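Tunen thread, part whatever. 2/2/26

OK so for anyone new: Tunen is the arm I've been building at home since December, and the whole point of it right now is opening a drawer. Just a drawer! I keep being asked when it'll make breakfast and the answer is please let me have the drawer first.

Last time I posted, the arm could get to the kitchen counter target and then sort of shrug at it. The elbow joint had enough slop that the gripper would arrive a little low, think it was fine, and close on air. I've redone that joint since then. New bearing seat, new shaft, same swearing.

The bearing seat was Mariama Owusu's idea and I should have listened the first time she said it. I was trying to fix the slop in software, with a correction table and everything. She looked at it over video, wiggled her own finger at me and said the word "shim." I ignored the word "shim" for two weeks.

Reader, it was a shim. Well, a shim and then a proper seat that doesn't need one. The table's deleted. I do not miss the table.

With the elbow sorted I could finally get back to handles, and handles are where my evenings go now. You'd think a long bar pull would be the easy case, lots of bar to grab, plenty of room behind it. Nope.
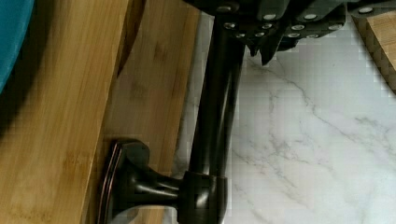 Gripper meets bronze pull, finger tip hanging just above the marble.

The trouble with a round glossy bar is that every highlight looks like an edge to my detector. It would find the bar, then find a second skinnier bar made of nothing but reflection, and split the difference. So the fingers came in off to one side, every time, by the same amount. At least it was consistent!

I tried changing the exposure, then I tried a matte sticker, then I tried turning off a light and working in the gloom like some kind of mushroom. The fix that stuck was dumber than all of those: look from two slightly different angles and throw out any edge that slides around. Reflections move when you move. The bar stays put.

Also the posts. A pull like that has a post at the end that goes from skinny to fat where it meets the base, and if the gripper closes near the collar it rides up onto the fat bit and lets go. I now tell it to stay well along the bar. Hard-coded, yes. I'm not proud, I'm tired.

Clearance between the bar and the panel is the other thing. My fingers are plated, with rivets, and the rivets stick out. They look great. They're a terrible choice for a narrow gap. If I were starting again I'd countersink every one of them, and I may yet do it, one finger at a time, on a night when I have nothing better to do and a podcast going.

Svatopluk Štěpánek asked what I'm using for the motor drivers. Agyeman boards, the small ones, bought secondhand off the workshop shelf at Narnholm. They get warm on long holds so I cap how long the gripper can squeeze before it has to relax. No complaints otherwise, apart from the connectors, which were designed by someone with much smaller hands than mine.

Software is Wuvby, which is the thing I wrote with Kwabena Quartey back when we both thought this would take a month. It's mostly a big list of "go here, check this, if that then stop." No clever planning in it at all. When it goes wrong I can read the log and see the exact line where it got silly, and I like that a lot at one in the morning.

Gripper weight, somebody asked that too: 425 grams with the wrist camera on. It was more. I took a saw to the bracket. Some of the saw marks are load-bearing at this point.

Moving on to cables, my least favorite subject. Any arm that has to reach down and over things ends up with its wiring going the long way around, and mine loops out at the upper section so the shoulder can turn without tugging. I made the loops too tight at first and the encoder line went flaky whenever the arm reached far left. Bigger loops, no more dropouts. They do like to catch on things, so I keep the travel slow up there.

And then there's the actual kitchen. I could test on a bare bench at Narnholm, and I did for ages, but a bare bench lies to you. You get a lovely clean run on the bench, you take it home, and the first thing in the way is a toaster.

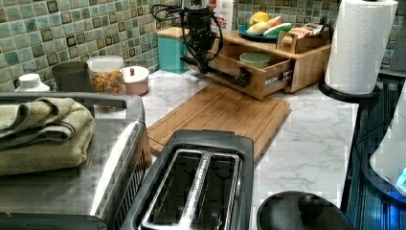
Senyo Appiah: Are you pulling straight back or letting the wrist give a bit? My little cabinet bot jams every time the drawer goes crooked in its slot, and I've been blaming the wood.

Good question, and don't blame the wood yet! I started out pulling dead straight and it jammed constantly. A light drawer has side play, so any pull that's off center twists it and then the corner digs in. Now I let the wrist go soft sideways and keep it stiff only in the pull direction. It wanders a little and the drawer sort of straightens itself out.

The other half is speed. Start very slow, wait until the drawer has moved at all, then pick up. I used to yank. Yanking is fine if you don't care what's inside the drawer, and I was testing with a bowl in there, so I learned to care.

I set the stop at 12 centimeters of pull. Past that the drawer starts to droop on this unit and I'm not ready to write the droop-handling code. Salamatu Laryea says I should hold up the drawer with a second arm. Salamatu, I love you, I do not have a second arm, and I don't have anywhere to put one.

Closing is weirdly harder than opening. With opening, you have a grip on something. With closing, you're pushing on a flat front with whatever part of the gripper happens to be there, and if you push high it tips and if you push low it scrapes. I'm trying knuckles first, fingers folded. It's ugly and it seems promising.

Things still on my list, in no order I'd defend: pad the inside of the fingers with something grippier. Get the force reading to stop drifting as the drivers warm up. Teach it that a cutting board lying on the counter is a solid object and it can't pass through one by believing hard enough.

That last one comes from the obstacle map, by the way. Thin flat things fall under my height cutoff and just vanish. If I lower the cutoff, the veins in the countertop start showing up as little fences. I'd love to hear how other people handle marble-looking surfaces with a cheap depth camera, so if you've got a filter that works, please send it over and I will sing your praises.

Someone asked for the files. Wuvby I'm happy to share once I've pulled out the parts where the variable names are rude. The gripper drawings are a mess and don't match the gripper anymore (see: saw), so I'd want to redraw them first. Kwabena has offered to help and I'm writing that down here in public so he can't wriggle out of it.

Next up is the slow-start pull with real weight in the drawer. I'm thinking cans of beans, wrapped in a dish towel so they don't roll. I'll post the log either way, jams and all.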